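Trurnel Open Day

The Trurnel Open Day was a public demonstration of robotic handling held by the automation firm Tredex on January 30, 2023, at its Prenent site. It was organized by Konrad Zürcher, then head of applications at Tredex, and drew 451 registered visitors. It is remembered mainly for the gap between the printed program and what the company agreed to have measured.

Background

Tredex had announced Trurnel the previous November as a control package for arms working at conveyors. The announcement claimed that the system could handle "any light part" without retraining. No test data came with it, and the phrase was missing from the open day leaflet, which spoke only of "selected light parts."

Demonstration

Visitors were admitted in groups of 26 and stood behind a rope. The main station paired a black arm with a green-belted conveyor and a white plastic part with a round hole through it. 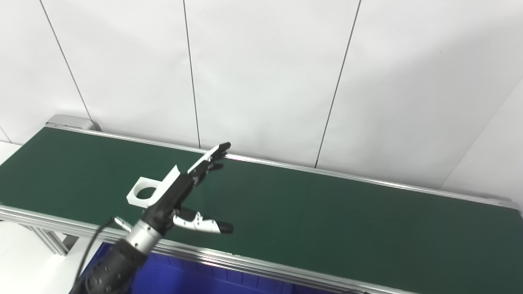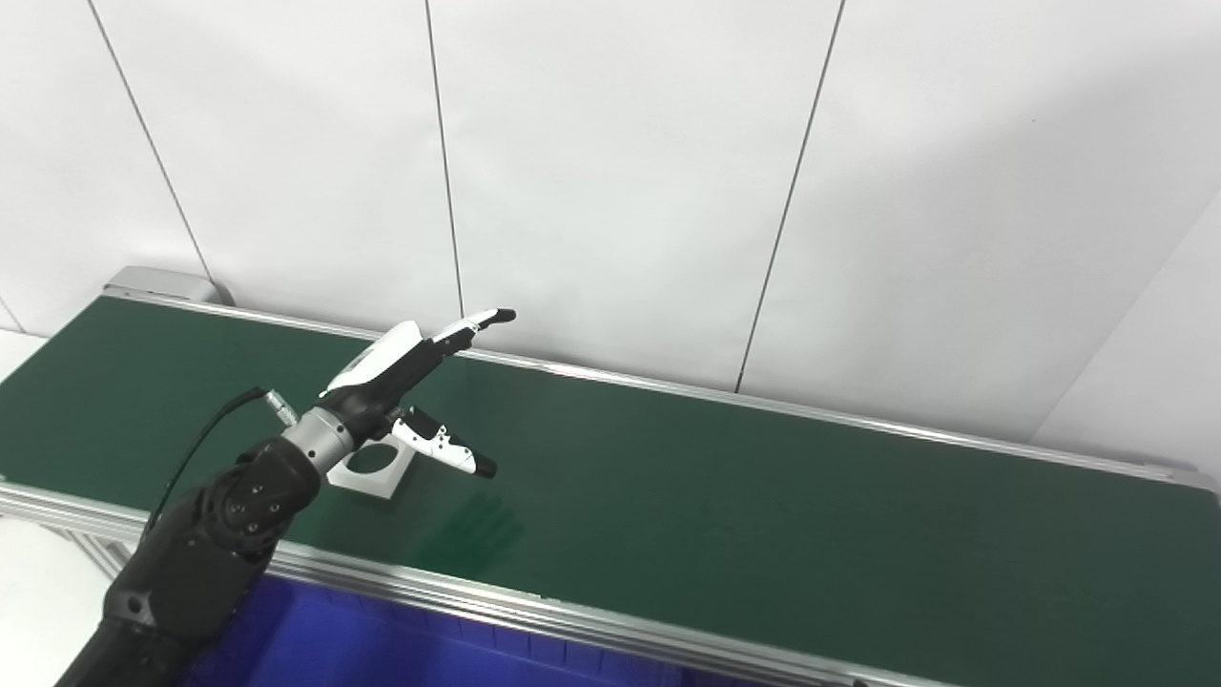
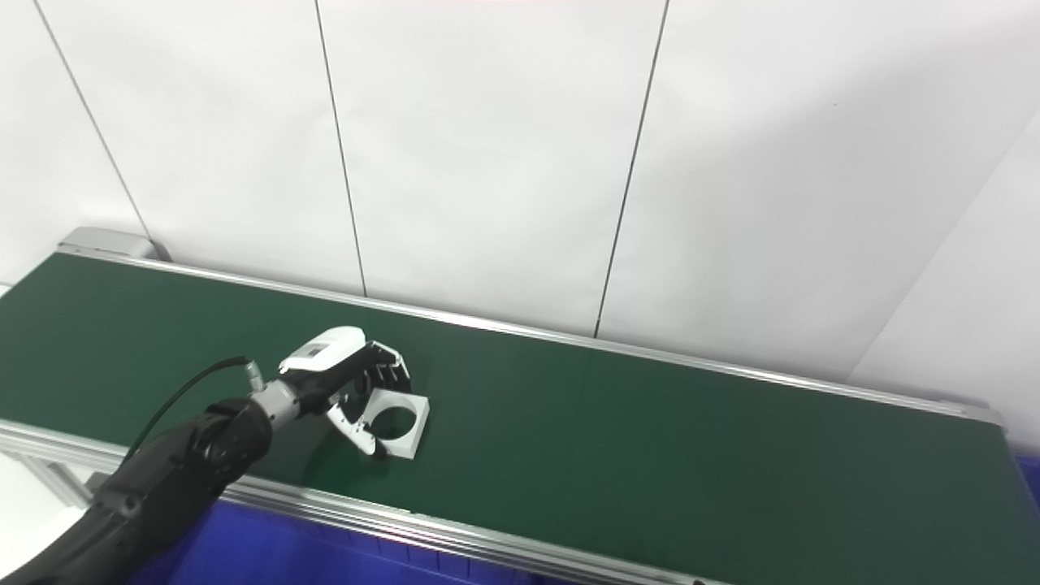
Each group was given 3 minutes at the station. Zürcher's commentary described the handling as autonomous, but the leaflet did not use the word, and staff gave differing answers when asked whether an operator could step in. Requests to try a part brought by a visitor were declined on safety grounds. Tredex did not publish a cycle time or a failure rate for the day, and no outside observer kept a log.

Reception

Trade coverage was mostly friendly and relied heavily on the company's own text. The most detailed criticism came from the engineer Elfriede Fuchs, who attended two sessions and wrote them up for the newsletter Hoarau. Fuchs argued that a flat part with a large opening was an easy choice, and that a short session in front of a crowd said little about a full shift. She also questioned the lack of a price. Tredex replied that the day had been meant "to show a direction" and that figures would follow.

Aftermath

A technical note appeared later in the year. It gave results for 3 part types, all supplied by Tredex, and did not state how many attempts had been discarded. Fuchs's request for the raw records went unanswered. The leaflet was later withdrawn from the company's website.

See also: Tredex; Hoarau (newsletter); Conveyor handling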